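Estunero gripper

The Estunero is a hand-held gripper built at the Astside shared workshop in Skosley. Black plastic links, brass eyelets at the pivots, two upright finger pads. First version finished April 2025, reworked in May. Plans are shared under the Kwok name — a parts list comes with them.

Used mostly for small household jobs. Zippers on mesh laundry bags are the usual test, the slider being held betwen the pads. 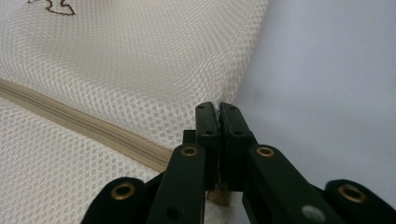 Build notes

Pads bolt on, so worn ones can be swaped. Version 2 has shorter links. Log lists 505 test grips for the first version and 1,506 for the second.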